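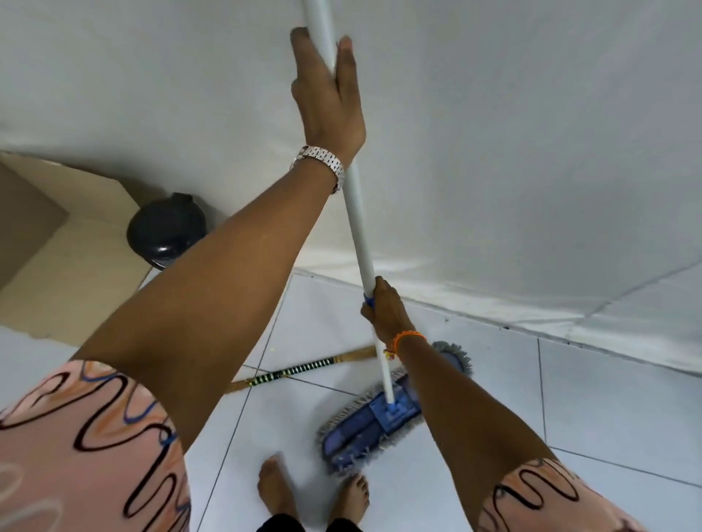 Ask the community Search topics Go

Floors > Hard floors > Mops and pads > Flat mops

Print this page | E-mail this page

Two-section mop pole slips when I push down

I have a flat mop with a swivel head and a chenille pad. The pole is in two sections joined by a plastic collar. Under load the upper section slides into the lower one, 2 inches or so per room. Tightening the collar by hand holds it for a few minutes. The floor is ceramic tile, 16 inch, glossy, with thin grout lines. Is the collar worn out, or am I gripping the pole in the wrong place? I also get gray streaks once the floor dries.

Soylu

The collar on most of these poles is a twist lock. Turning it expands a plastic cam inside the tube. The cam slips when there is soap film on it. Pull the sections apart, wipe the cam and the inside of the tube with rubbing alcohol, let both dry, and reassemble. If the cam has a flat shiny spot, replace it. Sanding with 800 grit does nothing useful, the paper is too fine. Use something coarser and take off very little.

On grip: lower hand just below the collar, upper hand near the top with the thumb flat along the pole. The lower hand then pushes on the bottom section directly and very little load passes through the joint. The upper hand only steers. Keep the pole at a low angle so the head stays flat on the tile.

The streaks are a separate problem. Use less detergent and wring the pad harder. Chenille holds a lot of water and leaves it in the grout lines.

Erhan Kahraman

buy a one piece pole. I had a Preltex with a collar and it went the same way by August. The Drillimine one is a single tube, no problems so far

Nosholm

Agree on the detergent. I wash the pad every 8 uses, no fabric softener, air dry. Softener coats the fibers and they stop picking up dirt. Check that the pad is centered on the plate too, a crooked one drags at one end.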